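접수 번호 121 / 검은 상판에 붙인 파란 테이프의 끝이 들뜨고 자국이 남는 문제
2019년 3월 27일 수요일
작성: Trarelico 2층 작업실, 작업대 담당

안녕하세요. 저는 한국어가 모국어가 아니기 때문에 표현이 조금 딱딱할 수 있습니다. 이해가 안 되는 부분이 있으면 다시 질문해 주시기 바랍니다.

문의 내용은 Rolleo 파란색 테이프와 Camargo 무광 검정 상판입니다. 상판의 크기는 가로 142 cm, 세로 100 cm입니다. 우리는 이 상판 위에 테이프로 큰 고리 모양의 표시를 만들어 사용합니다. 고리는 긴 조각 다섯 개와 작은 조각 열두 개로 만들었습니다. 긴 조각은 방향을 보여 주는 표시이고, 작은 조각은 그 사이의 자리를 보여 주는 표시입니다. 고리 안에서 빨간 원통을 여러 위치에 놓고, 놓은 위치를 노트에 기록합니다. 그래서 표시가 조금이라도 움직이면 이전 기록과 비교하기 어렵습니다.

증상은 두 가지입니다.

증상 1. 작은 조각의 모서리가 먼저 들뜹니다. 손톱으로 누르면 다시 붙지만 다음 날 아침에 또 들떠 있습니다. 긴 조각은 비교적 괜찮고 양쪽 끝만 조금 들뜹니다.

증상 2. 조각을 떼면 상판에 테두리 모양의 자국이 남습니다. 끈적한 느낌은 약하지만 옆에서 비스듬히 보면 테두리가 보입니다. 무광 표면이라서 손가락으로 문지르면 그 자리가 오히려 더 번들거립니다.

상판 뒤에는 검은 천을 걸었습니다. 천에서 나온 먼지가 접착면에 들어가는 것이 원인이라고 처음에는 생각했습니다. 이 생각이 맞는지는 아래 기록에 적었습니다.

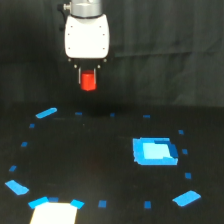
검은 상판 위의 파란 테이프 고리, 그리고 빨간 원통

지금까지 한 일을 순서대로 적습니다.

기록 1. 천의 먼지 확인
검은 천을 내려서 밖에서 털고 다시 걸었습니다. 상판은 마른 극세사 천으로 한 방향으로만 닦았습니다. 그 후에 고리 뒤쪽의 작은 조각 세 개를 새것으로 바꾸었습니다. 다음 날 아침에 세 개 중에서 두 개의 모서리가 들떠 있었습니다. 먼지만의 문제는 아니라고 판단했습니다. 하지만 천의 밑단이 상판에 닿는 곳에는 보풀이 실제로 모입니다. 이 부분은 따로 해결해야 합니다.

기록 2. 습도 확인
작업실의 습도계는 약 40%였습니다. 오전과 저녁에 확인했고 차이가 거의 없었습니다. 난방기 바람은 상판 쪽으로 오지 않습니다.

기록 3. 다른 표면과 비교
같은 롤의 테이프를 흰색 책상, 유리창, 금속 서랍에 붙였습니다. 세 곳 모두 들뜨지 않았습니다. 그러므로 롤이 오래되어서 접착력이 떨어졌다고 말하기는 어렵습니다. 롤의 안쪽에 적힌 생산 번호는 이미 번져서 읽지 못했습니다. 죄송합니다.

기록 4. 자르는 방법
작은 조각은 전에 손으로 찢어서 만들었습니다. 찢은 쪽은 가장자리가 조금 말립니다. 가위로 자른 조각은 덜 말렸지만, 가위 날에 접착제가 묻은 후부터는 똑같이 말렸습니다. 칼과 금속 자를 사용해서 유산지 위에서 자른 조각이 가장 평평했습니다. 이렇게 만든 조각은 이틀 동안 붙어 있었고 모서리 하나만 들떴습니다.

기록 5. 빨간 원통의 바닥
원통을 고리 가까이에 놓을 때 바닥이 테이프의 모서리를 밀 수 있다고 생각했습니다. 원통의 바닥을 손으로 만져 보았는데 날카로운 부분은 없었습니다. 다만 바닥에 접착제가 아주 조금 묻어 있어서 닦았습니다. 이후에는 원통을 고리의 안쪽에 충분히 떨어뜨려 놓기로 했습니다. 빨간색은 검은 상판에서 잘 보이기 때문에 위치를 확인하는 데에는 불편이 없습니다.
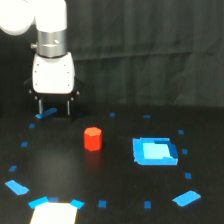 무광 코팅 상판에서는 접착면이 실제로 닿는 면적이 작아서 작은 조각일수록 빨리 들뜬다고 Rolleo에서 회신이 왔습니다. 그리고 조각을 붙이기 전에 이소프로필 알코올로 닦았는지, 붙인 후에 롤러나 카드로 눌렀는지 물었습니다. 모서리를 둥글게 자르면 조금 더 오래 붙어 있을 것이라는 내용도 있었습니다. 자국에 대해서는 상판 회사에 먼저 문의하라고 했습니다.

답변을 드립니다. 알코올은 사용하지 않았습니다. Camargo 설명서에 알코올을 쓰지 말라는 말은 없습니다만, 써도 좋다는 말도 없어서 걱정했습니다. 누르는 것은 손가락으로만 했습니다.

기록 6. 알코올 시험
상판의 아랫면에도 같은 코팅이 있습니다. 먼저 아랫면의 보이지 않는 곳에 알코올을 조금 묻힌 천을 대고 문질렀습니다. 색이 묻어 나오지 않았고 마른 후에도 얼룩이 없었습니다. 그 다음에 윗면의 오른쪽 구석에서 같은 시험을 했습니다. 결과가 같았습니다. 그래서 고리의 앞쪽 자리만 알코올로 닦고 완전히 마를 때까지 기다렸습니다.

기록 7. 누르기
닦은 자리에 칼로 자른 조각을 붙이고, 플라스틱 카드에 천을 감아서 가운데부터 바깥으로 눌렀습니다. 카드를 그대로 사용하면 상판에 가는 줄이 생깁니다. 한 번 실수해서 알게 되었습니다. 줄은 짧지만 지워지지 않습니다.

기록 8. 둥근 모서리
작은 조각 네 개의 모서리를 둥글게 잘랐습니다. 나흘 동안 들뜬 것이 없었습니다. 같은 기간에 각진 조각은 하나가 들떴습니다. 차이가 크지 않아서 확실한 결론은 아닙니다. 그리고 둥글게 자르는 일은 시간이 많이 걸립니다. 당분간은 자주 들뜨는 자리에만 사용하겠습니다.

기록 9. 위치를 보존하는 방법
조각을 바꿀 때마다 고리의 모양이 조금씩 변하는 것도 문제입니다. 그래서 큰 종이에 고리를 그대로 옮겨 그렸습니다. 종이를 상판의 앞쪽 모서리에 맞추고, 조각의 자리마다 구멍을 뚫어서 본으로 사용합니다. 처음에 만든 본은 종이가 얇아서 구멍 주변이 구겨졌습니다. 두 번째 본은 두꺼운 종이로 만들었고, 말지 않고 벽에 걸어서 보관합니다. 조각을 바꿀 때는 한 번에 하나만 떼고 바로 새것을 붙입니다. 여러 개를 동시에 떼면 본이 있어도 방향을 헷갈립니다. 긴 조각은 모두 같은 방향이 아니어서 특히 주의가 필요합니다.

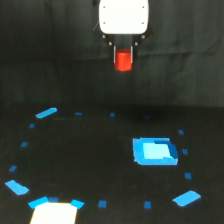 테이프를 떼는 방향도 확인해 보라고, 같은 상판을 사용한다는 분이 이 접수 건에 의견을 남겼습니다. 위로 빠르게 당기면 접착제가 코팅 위에 남고, 표면에 거의 평행하게 천천히 당기면 훨씬 적게 남는다고 합니다. 이미 생긴 자국은 미지근한 물과 중성 세제로 여러 번 닦았더니 옅어졌지만 완전히 없어지지는 않았다고 합니다. 그리고 테이프를 한 자리에 두 달 이상 두지 않는다고 적었습니다.

의견 감사합니다. 그대로 시험했습니다.

기록 10. 떼는 방향
오래된 조각 두 개를 골랐습니다. 하나는 위로 당기고 다른 하나는 낮은 각도로 천천히 당겼습니다. 낮은 각도로 뗀 자리는 테두리가 거의 보이지 않았습니다. 위로 뗀 자리는 전과 같은 자국이 생겼습니다. 앞으로는 항상 낮은 각도로 떼겠습니다. 작업실 벽의 안내문도 수정했습니다.

기록 11. 남은 자국
중성 세제로 세 번 닦았습니다. 왼쪽의 자국은 옅어졌고, 오른쪽의 자국은 변화가 없습니다. 오른쪽은 제가 처음에 손가락으로 많이 문지른 자리입니다. 접착제의 문제인지, 코팅이 눌려서 광이 난 것인지 저는 구별할 수 없습니다.

현재 상태
- 들뜸: 알코올로 닦고 천을 감은 카드로 누른 자리는 괜찮습니다. 고리의 뒤쪽은 아직 닦지 않았습니다.
- 자국: 새로 생기는 것은 줄었습니다. 오래된 것은 남아 있습니다.
- 천의 보풀: 천의 밑단을 안으로 접어서 꿰맬 예정입니다.

추가로 부탁드리는 내용
첫째, Camargo 상판의 코팅에 알코올을 반복해서 사용해도 괜찮은지 확인해 주십시오. 한 번은 괜찮았지만 매달 닦아도 괜찮은지 알고 싶습니다.
둘째, 광이 난 자리를 무광으로 되돌리는 방법이 있으면 알려 주십시오. 연마 패드는 아직 사용하지 않았고, 답변을 받기 전까지 사용하지 않겠습니다.
셋째, 같은 파란색으로 폭이 더 넓은 테이프가 있는지 궁금합니다. 색이 달라지면 이전 기록의 사진과 비교할 때 혼란스럽기 때문에 색은 꼭 같아야 합니다. Clavever에도 재고를 문의했는데, 5월에 다시 들어온다는 말만 들었습니다.

이 접수 건은 닫지 말고 열어 두시기 바랍니다. 고리 뒤쪽의 작은 조각을 모두 교체한 다음에 결과를 여기에 이어서 적겠습니다.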